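Open day at the Jultberg textile works, Calulstead

I went in January, on the strength of a flyer promising "the whole story of your shirt, from fibre to fold". Entry was $5, parking was another $3, and the flyer hadn't mentioned the parking.

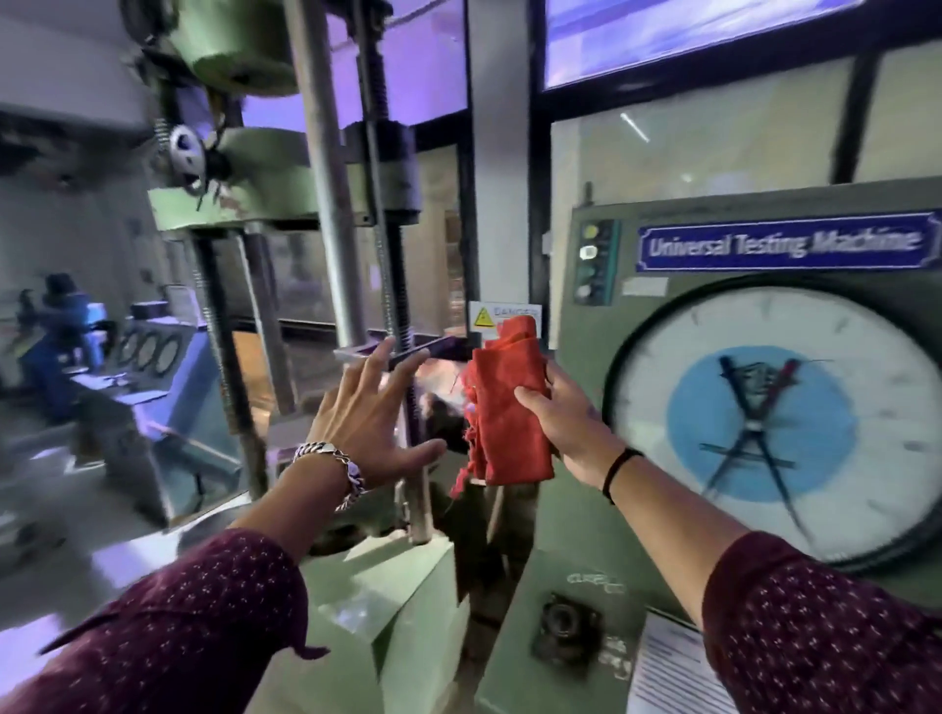
Getting in

The gate opened at 10 and the queue was already back to the road. We were sorted into groups of 30, which is too many for a mill. If you stood at the back you got the guide's elbow and the sound of the looms. Our guide was Anikó Katona, who knew her stuff and had clearly been told which parts of it to leave out. When a man asked where the cotton was grown she said "a range of partners" and moved us along to the carding room.

The weaving shed

The best part of the visit, and I'll give them that without arguing. The noise comes up through your shoes. They run wide cotton cloth on most of the floor and a narrow line for tea towels down the far side, and you can stand close enough to see a broken thread get found and tied off. I could have spent the full hour there. We got ten minutes.

What I didn't buy was the sign over the door calling this "heritage weaving". The looms are modern, the lighting is modern, and the only old thing in the shed is the floor. Nothing wrong with modern looms. Just say so.

The dye house

Viewed through a window. The panel on the wall says the Varkilell process uses less water than "conventional dyeing", with no figure for either one. I asked how much less. Anikó said she'd find out and took my email address. I've had two newsletters since, and no answer.

The colours coming off the line were lovely, a deep rust and a grey-green I'd happily have on a couch. The smell was less lovely, even behind glass.

The strength talk

I-hsuan Tseng gave a short talk on how fabric is tested and was the one speaker all day who volunteered bad news. Tensile strength, she said, tells you very little about whether the elbows of your jumper will last, as most clothes die of rubbing and washing. She also said a heavier cloth isn't always a tougher one, which rather undercut the gift shop, where everything is sold by weight.

The shop and the cafe

The Lu blanket, their showpiece, is $205. The label says "designed in Calulstead". I turned it over looking for where it was made and gave up. The seconds bin is a better bet: I came home with a tea towel with a crooked hem, and it dries dishes as well as any other.

The cafe had run out of sandwiches by noon. The scones were fine.

Worth going? If you like machinery, yes, but go early and stand at the front. Wear flat shoes. Leave the kids' good jackets at home, as the lint gets into everything, and I was still picking it off my sleeves that evening.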